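Four Days in Cloltitz on a Budget I Made Up

January 18, 2025

The plan was $1000 for four days, flights included, and I am pleased to report that I missed it by the price of one very bad airport sandwich and a train ticket I bought twice.

I picked Cloltitz over Grurham because the flight was cheaper. Grurham has the castle and the beach and the good weather. Cloltitz has a river, a lot of soup, and a $430 round trip in January. I have been to enough castles.

The airport is a long way out, in a direction the city has no interest in. There is a bus, and there is a train, and they leave from opposite ends of the terminal. Take the train. The machine only shows the English menu after you've picked your destination in the other language, so look for the one that starts with C and hope. If the screen freezes after you pay, wait a minute before paying again. I did not wait a minute.

I stayed at the Sarier, a guesthouse up the hill from the old market. My room had a bed, a hook, and a radiator with two settings, off and bakery. Breakfast was included, and it was the same breakfast every morning, which suited me fine. They want the room key left at the desk whenever you go out. It's attached to a brass weight the size of a pear, so you won't be tempted to keep it.
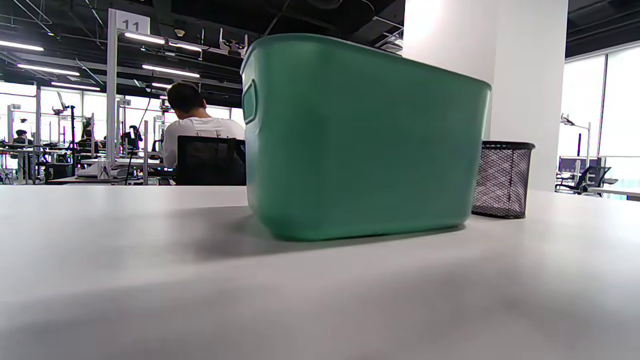

What I did all day

Walked, mostly. The old town takes a morning if you stop for coffee and an hour if you don't. The river path is flat and free and goes on longer than I did.

The one thing I paid real money for was the bell tower. It has 694 steps, according to the sign at the bottom, and a second sign near the top telling you not to sit down. The view was fog. I'm told on clear days you can see Grurham, so I suppose I'd have been able to look at the beach.

Eating

Lunch is where you save. Most places near the market do a set menu until two, soup and a main for $9, and then the same soup costs more at dinner because there's a candle. I ate at Kang three times. The dumplings are excellent and the waiter had stopped bringing me the menu by the second visit.

Would I go again? Yes, in May, when the ferry is running and the tower might have something to look at. The flights go up by then. I'll be needing a new budget, and I'll be buying one train ticket.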